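Section 6. Household Chores: What to Expect and How to Set Up a Trial

Read this section before you promise anyone in the house that the Clumix will take over the tidying. The sales sheet from Clelico says "chore ready." We wrote the manual, and we would have picked a different phrase.

6.1 Before you start

Chores look simple because people have had years of practice at them. The arm has to work out where a thing is, how hard to squeeze it, and when it has let go. It does the first part fairly well. The other two still depend a lot on the object. Sowmya Menon, who ran our home trials, logged 3000 pick attempts on small furnishings. Nearly 900 needed a person to step in. Keep that in mind when you plan an afternoon around it.

CAUTION: Keep hair, sleeves and pets away from the fingers whenever the status light is on.

6.2 Setting up a tidying trial

1. Pick a small space. A dollhouse room is a fair test, and a dropped chair costs you very little.

2. Fix the room to the table. If it slides when the arm brushes a wall, every saved position is wrong and you will have to teach them again.

3. Clear out anything you would be sorry to lose.

4. Open Panicker (the control app), choose Chores, then Tidy Small Items. Set the grip force to 400. The scale runs to 2000, and we have yet to find a household object that is better off at the top of it.

5. Run the arm at slow speed, with your hand near the stop button, until it has completed a full pass.

6. Save the pass under a name you will recognize in December.

Note: Patterned wallpaper confuses the item finder more often than plain paint does. If the arm keeps reaching for a printed flower, lower the Detail setting one step.

6.3 Hanging and thin items

Wire lamps, chandeliers and cords are the weak spot. The arm treats a thin curl of wire as empty space until it touches it. Mark these as No-Go areas by hand in Panicker. The automatic marking, added in the Drundero update, catches some of them. Check its work.

CAUTION: Do not leave the arm alone in a room with a hanging fixture, even a toy one.
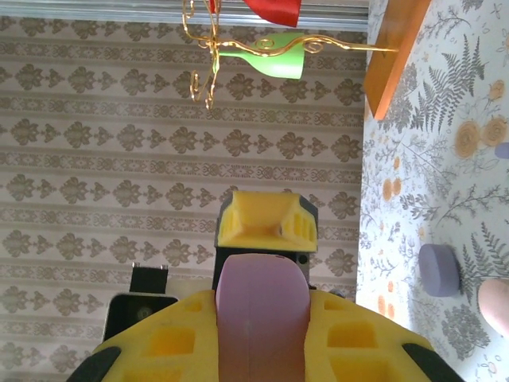
Can the Clumix tidy a room without anyone watching?

Not at present. It can repeat a short job in a space it has been taught, with a person close enough to reach the stop button. Moving the furniture or changing the lighting usually means teaching the job again, and for most rooms it is quicker to pick things up yourself.

6.4 If a pick fails

1. Press Stop. Do not pull the object out of the fingers.

2. Choose Release and wait for the fingers to open fully.

3. Wipe the fingertips with a dry cloth.

4. Lower the speed before you raise the grip force.

If the same item fails again, take it off the list. Balakrishnan Warrier in support will take your log file and read it properly, but he will probably tell you the same thing. Washing dishes and folding clothes are not covered in this manual. For wheel and base cleaning, go to Section 7.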